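Ritumell 零钱信封小组:常见问题

首页 > 家庭预算 > 信封法 > 常见问题

每次有新朋友进组,留言区就热闹一阵,问的问题有不少是重复的,所以我把它们收在这一页,想到就补。我自己用信封法管家里的开销用得特别开心,写起来难免啰嗦,请多包涵!如果你只想知道怎么开始,看前面几条就够用了,后面的可以等碰到再回来翻。

一、刚开始的时候

信封法到底是怎么一回事?

发工资以后,把这个月打算花的钱按用途分开,买菜的放一个信封,交通的放一个信封,孩子的、人情往来的、自己零花的各放各的。买菜就从买菜的信封里拿,拿完了,这个月买菜的钱就是花完了。就这么朴素。我第一次听的时候觉得也太老派了吧,结果试了一个月就离不开了,因为钱还剩多少,手一摸就知道,比盯着手机上的数字踏实得多。

一定要用现金吗?我平时基本都是手机支付。

不一定。组里现在三种做法都有人用:全现金、全电子、混着来。我是混着来的,买菜和零花用现金,房租水电自动扣款,其余的记在表格里。全用电子的朋友,一般是在银行里开几个子账户,或者在记账软件里设几个“虚拟信封”。关键是花之前先看一眼那一类还剩多少。现金会逼着你看,电子的要靠自己养成习惯,开头几个星期会老是忘,很正常,忘了就当晚补上。

信封要分几类才合适?

少一点,再少一点!我第一次分得特别细,连“咖啡”和“奶茶”都是两个信封,没过一星期就开始把钱倒来倒去,倒到最后自己也糊涂了。现在我建议新来的朋友先只管最容易花超的两三类,其他的照旧,等顺手了再往上加。怎么知道哪类最容易超?翻一翻上个月的账单,让你心里“咯噔”一下的那几笔属于哪类,就从哪类开始。

每个信封放多少钱?

先照上个月的实际花销放,别一上来就砍一半。很多人一激动,给买菜定了一个特别漂亮的数字,月中就见底,然后整个人泄气,信封往抽屉里一塞再也不看了。照实放,过完一个月,再看哪里有水分可以挤。我家买菜的钱是一点一点降下来的,全家没有谁觉得吃得变差了。

我收入不固定,能用吗?

能,而且我觉得特别适合。做法稍微改一下:钱进来先放进一个总的信封(我们叫它“水库”),每到月初再从水库里往外分,分的时候按你收入比较低的那种月份来定。收入高的月份,多出来的就留在水库里。组里的 Dario Sala 接零活,收入时高时低,他的说法是水库满了以后,客户拖款他也睡得着觉。我很喜欢他这个说法。

夫妻两个人怎么用一套信封?

先坐下来聊,聊完再买信封。我和先生第一次试,是我一个人定的金额,他完全不知道“外出吃饭”已经空了,高高兴兴订了位子。后来我们改成每个周六早上喝咖啡的时候一起过一遍,哪个快空了,下周有没有什么要花大钱的事,讲清楚就散会,一般咖啡还没凉。另外强烈建议两个人各有一个零花信封,里面的钱谁也不问谁怎么花的。这一条救了很多家庭的和气。 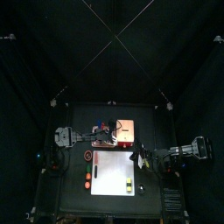

二、买菜和超市

买菜的信封总是撑不到月底怎么办?

把它拆成几份,一个星期一份,周初拿一份出来,剩下的放在看不见的地方。整个月的钱放在一起,看着厚厚一叠,前面很容易大手大脚,到后面只好天天煮面。拆开之后,就算这一周花过头,最多也就是这几天吃得简单一点,下周又是新的开始。

另外看看是不是有别的东西混进去了。洗衣液、垃圾袋、猫粮,跟菜在同一家店买,同一张小票结账,就都算在买菜头上了。我把这些单独拿出来设了一个“日用”信封,买菜那边一下子宽松了许多。

要不要先写菜单再去买?

我写,但是写得很松。我不写“周二晚上吃什么”,只写这周想做的几道菜,哪天做哪道看心情和下班时间。写之前先开冰箱,看看有什么快要放不住了,围着它去想。半颗白菜,一块豆腐,冷冻室里不知道什么时候的肉馅,一锅就出来了。这样写出来的购物单往往很短,短得让人高兴!

购物单本身也有讲究。我按超市里走的顺序写,蔬菜在前,冷冻在最后,这样不用来回绕。来回绕的时候最容易顺手拿东西。

去便宜的超市还是去近的超市?

看你怎么去。我以前为了便宜的鸡蛋专门坐车去 Chisholm 那边,来回车钱一算,省下来的早就没了,还搭进去半个下午。现在我平时在楼下买,碰上顺路去那边办事,再带一批放得住的东西回来,米、油、干面条、罐头之类。家里有车的朋友也别忘了油钱和停车费,这两样特别容易被当成“不算钱”。

打折的东西要不要囤?

囤之前问自己两件事:平时吃不吃,家里放不放得下。两个都是肯定的,就囤,还要记得从哪个信封出。我专门留了一个小小的“囤货”信封,每月往里放 20 块,碰到真的好价就动用它,没碰到就让它攒着。这样不会因为一次大减价把当周的菜钱全搭进去。很多人问 20 够不够,我家够,因为囤的都是酱油、纸巾这种东西。家里人口多的可以多放一点,按自己的来。

快到期的半价食品值得买吗?

我很喜欢逛那个角落!面包买回来切好就冻上,肉当天做掉或者分小份冻。绿叶菜我一般不碰,拿回家就得马上洗马上吃,下班晚了根本来不及。有一条规矩帮了我大忙:手里没有想好怎么做,就不放进篮子。再便宜,最后倒掉了也是全价的垃圾。

外卖算买菜还是算娱乐?

这个在组里能吵一个晚上,哈哈。我的看法是单独算,叫“懒得做饭”信封也行,叫什么都行。放在买菜里,会把菜钱吃得干干净净;放在娱乐里,月底你会发现娱乐全是炒饭。单独放一个,看得清清楚楚。而且有了它之后,我点外卖一点内疚都没有,钱就是给这个准备的嘛。

自己在家做那种平时出去吃的菜,真的省钱吗?

大部分时候省,有的不一定。火锅、饺子、咖喱,在家做便宜很多,做一次还能吃两顿。
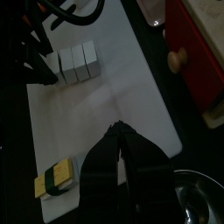

那些要买一堆专用调料、专用工具的菜,头一回做经常比出去吃还贵,第二回第三回才慢慢摊下来。所以我会先想一想,家里人是不是真的爱吃,会不会反复做。会的话,那瓶有点贵的醋就值得买。只想尝一次的,就从外出吃饭的信封里拿钱,舒舒服服坐着让别人做给你吃,也很好。

请朋友来家里吃饭也可以照这个思路。一道主菜用心做,其他的简单,再让朋友带水果或者饮料。我从来没碰到过因为这个不高兴的客人,大家反而抢着问带什么。

三、大额和突发的支出

一年才交一次的钱怎么放?

保险、年费、过年的红包、开学要用的,都属于这一类。把一年的总数除以月份,每个月往一个“年度”信封里放一份。到了那天,钱已经在那里等着你了,这种感觉我到现在还是觉得很奇妙。刚开始的人可能赶不上,比如现在开始攒,下下个月就要交,那就先把这一笔多分一点,下一年自然就顺了。

我会在信封背面写一张小清单,哪个月要交什么,交完划掉。十二月那一行总是写得最满,所以我家从夏天就开始往里多放一点。

家里电器突然坏了,该动哪个信封?

动应急的。如果还没有应急信封,请把它放在所有信封的前面,每个月先放它,少一点也没关系。我家洗衣机坏的那次,应急信封里的钱刚好够修,不够换,于是就修了,用到现在还在转。要是当时没有这笔钱,我大概会直接分期买新的。

动过以后,下个月先把它补回来,其他的信封稍微瘦一点。别的账可以慢慢来,这一个我会着急。

应急的钱放现金安全吗?

家里放一小部分就行,应付半夜要打车去医院这种事。大头放银行,找一个取用方便但平时看不到的账户。我的那个账户没有绑任何支付软件,要用的时候得多走几步,就这几步,拦住了我好多次冲动。

有债要还,还能用信封法吗?

当然能!把还款当成一个信封,月初就放好、就还掉。其他信封里月底剩下的零钱,也可以一起丢进去多还一点。组里有人特别喜欢这个环节,月底把各个信封抖一抖,抖出来多少就还多少,还会在群里报喜。金额大不大没关系,看见它往下走就高兴。如果债务已经让你晚上睡不着,或者几张卡之间在互相倒,请先找正规的债务咨询机构聊聊,信封法帮得上日常开销,帮不了那么大的事。

四、工具和模板

你用的是什么信封?

最普通的牛皮纸信封,文具店一包一包卖的那种。我买过漂亮的布质分格包,拉链的,还能插标签,用了一阵又换回来了,因为太厚放不进我的包里。喜欢好看的就买好看的,我完全理解,打开的时候心情好也很重要!只是记得从零花的信封里出钱。

Okico 的活页分格袋呢?好多人推荐。

组里有用的,我借来试过一个星期。优点是翻起来很顺手,每一类一目了然;缺点是合上以后有点鼓,零钱多的话会往下坠。适合放在家里当“总部”,出门只带当天要用的那一两个。硬币多的人最好另外备一个小罐子。

你们的表格模板在哪里下载?

在“下载”那一页,有打印版和电子版。电子版最早是 Dario Sala 做的,后来大家你改一点我改一点,现在有一张总表和一张每周小表。用的时候只填白色的格子,灰色的会自己算。如果打开后数字全变成奇怪的符号,八成是列太窄,把它拉宽就好。

Skiltska 那套表能导进来吗?

可以,稍微有点麻烦。先从那边导出成逗号分隔的文件,然后把“类别”那一列的名字改成跟我们总表里一样的,再整块贴进去。名字差一个字都不会认,“日用”和“日用品”在表格眼里是两样东西。改的时候用查找替换,别一行一行手打,会疯掉的。

小票要留多久?

我留到周六对完账。对完之后,保修要用的、大件的、可能要退换的单独夹起来,其他的丢掉。热敏纸的字放久了会淡,保修那种最好当天就拍一张照片存着。

一定要每笔都记吗?

用现金的话,可以不记。信封里少了多少就是花了多少,这正是它可爱的地方。我只在信封外面写放进去的金额和每周剩下的金额。喜欢记的人尽管记,我有一阵子也每笔都写,连一根葱都写,后来发现我并不看。

五、坚持不下去的时候

这个月全乱了,要不要从头来?

不用等下个月,从今天开始就行。把手里剩下的钱摊在桌上,看看离下次发工资还有几天,重新分一次。前面怎么花的先不管了。我一年里总有那么两次要这样重来,通常是在家里来客人或者旅行回来之后,一点都不丢人。

可以从一个信封借给另一个吗?

可以,写张小纸条。我会在纸条上写从哪里拿了多少,放进被借的那个信封里,下个月还。纸条有个好处,一打开信封就看到自己的字迹,借的时候会多想一秒。如果发现总是同一个信封在借钱,那就是它一开始分得太少了,下个月给它加一点,从总是有剩的那个里面减。

月底剩下的钱怎么办?

各家不一样。有的全部存掉,有的滚到下个月,有的分成两份,一份存,一份拿去吃顿好的。我家是最后一种。我特别赞成留一点拿来开心,要不然天天省,省下来干嘛呢?上个月剩的钱我们去吃了热腾腾的牛肉面,加了蛋,还加了一份小菜,开心得不得了。

孩子能不能一起参与?

太能了!我给女儿准备了三个小信封,花的、存的、送人的。她自己在上面画画,每次拿到零用钱都要认真想半天怎么放。有一回她想要一套水彩笔,“花的”里面不够,她决定等,等到的那天是她自己走到收银台付的钱。我站在后面,差点掉眼泪。金额小没有关系,重要的是让她自己拿主意,哪怕买回来一个在大人眼里很没用的东西,也忍住别评论。

朋友老是约出去吃饭,不好意思说没预算,怎么开口?

我一般直接说“我这个月外出吃饭的钱用完啦,来我家喝茶吧”,或者约去公园走走。说了几次以后,身边的朋友都习惯了,还有人反过来问我信封怎么分。如果关系没到那么熟,就说这周不方便,下个月再约,也完全够礼貌。

家里人觉得这样很小气怎么办?

先自己做,别急着拉他们进来。我婆婆一开始也觉得我抠,后来看到我们全家出去玩都不用刷卡分期,就再没说过什么,去年还问我要了几个空信封。

六、关于小组

怎么加入?要钱吗?

不要钱。在“加入我们”那一页留下昵称和邮箱,会收到一封确认信,点一下就好了。没收到的话翻翻垃圾邮件。

群里可以发优惠信息吗?

可以发自己真的买了、觉得不错的,请写清楚是哪家店、什么时候到期。带推荐码的链接请不要发,看到会删掉。

每周的对账聊天什么时候?

周六上午,在群里文字聊,想来就来,潜水也欢迎。平常的流程是先各自报一下哪个信封最健康、哪个最惨,然后聊聊下周要做什么菜。聊着聊着经常就跑题到怎么炖汤去了,我觉得挺好的。

我的问题这里没有,去哪里问?

在本页最下面留言就可以。我通常晚上孩子睡了以后才看,回得慢请多等等。问的时候最好写一下是几口之家、用现金还是电子的,具体收入不用写,这样大家比较容易给出用得上的建议。问得多的,我会补到这一页里来。

相关页面:新手第一个月怎么过 | 冷冻室清空周食谱 | 年度支出小清单(可打印) | 下载模板

留言(2)

小满:请问买菜的钱按周拆的话,遇到一个月里多出来几天的那种怎么分呀?

站长回复:好问题!我是固定按周六到周五算一周,跨月就跨月,不管它是几号。第一个月会觉得有点别扭,后面就顺了。你试试看,有不顺的再来说~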